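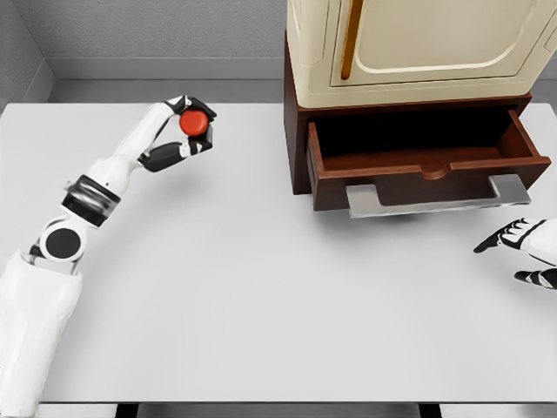

Itov has turned down a second takeover approach from Bestano, telling shareholders that the price does not reflect what its warehouse software business is likely to earn over the next few years. The company's directors said late Tuesday that they would not open their books to the bidder on the current terms.

The revised proposal valued Itov at $275 million, to be paid partly in cash and partly in Bestano stock. People on both sides had expected a quick answer, and it came within a day. In a brief letter posted on its investor page, Itov said the board had reached its decision without dissent and that it "remains confident in the company's plan as an independent business."

Bestano said it was disappointed and was weighing its options. It did not say whether one of those options was to take the offer directly to shareholders, something it hinted at when its first approach was rejected in the spring.

The two companies sell to many of the same customers. Itov makes software that tracks stock and schedules loading docks, mostly for mid-sized distributors. Bestano is larger and older, and its main product is an accounting package that many of those distributors already run. Bestano has argued for a while that customers want both from one supplier, with one login and one bill. Itov already connects to Bestano's package and to several rivals, and it says that being neutral is a large part of why people buy from it.

That point matters to the price. Itov's letter claims that a sale to Bestano would put at risk the contracts it holds with customers who use competing accounting systems. Any buyer, the board wrote, would need to explain how it planned to keep those accounts. Bestano has said it would go on supporting outside systems, but it has not said for how long.

The stock part of the offer is another sticking point. Bestano's shares have slipped since the first approach became public, and each drop takes something off the value of the bid. Itov's directors asked for either an all-cash offer or a guaranteed minimum value for the shares. Bestano offered neither.

The largest outside investor in Itov is Mockus, a fund that owns 20 percent of the company and has pushed for a sale before. It has not said how it would vote if a formal offer were made. Last year the fund complained about slow growth in Itov's overseas business and asked for a seat on the board, which it did not get. The company has since closed two of its smaller foreign offices.

Without Mockus, Bestano would have a hard time. Itov's founders and current employees together hold enough stock to make a hostile bid expensive, and the company's bylaws require a long notice period before outsiders can call a special meeting. The next regular shareholder meeting is in June.

There is also the matter of Jiltia, the small route-planning company that Itov agreed to buy earlier this year. The deal is expected to close in six weeks and will add 130 employees. Bestano asked Itov to put the purchase on hold while talks took place, and made that a condition of its revised proposal. Itov refused — the Jiltia agreement carries a breakup fee, and the board said it had no wish to pay one on behalf of a bidder that had not yet made a firm offer.

Bestano has questioned whether Jiltia is worth the money. Its product is well liked by the delivery firms that use it, but the company has yet to turn a profit, and fitting its code into Itov's system will take time. Itov has told customers to expect a first combined release late in the year, with route planning sold as an add-on to the dock scheduler. Existing Jiltia customers will keep their current pricing until their contracts come up for renewal.

Itov's shares fell 6 percent in early trading after the letter was published, though they were still well above where they stood before Bestano's first approach. Bestano's were little changed.

Customers contacted by email during the talks were told by both companies that nothing about their service would change for now. Itov sent a second notice on Wednesday repeating that message and confirming that its spring update, which includes a new barcode module and a rebuilt reports page, will go out on schedule.

Bestano is due to report quarterly results next week and is expected to take questions about the bid on the call that follows.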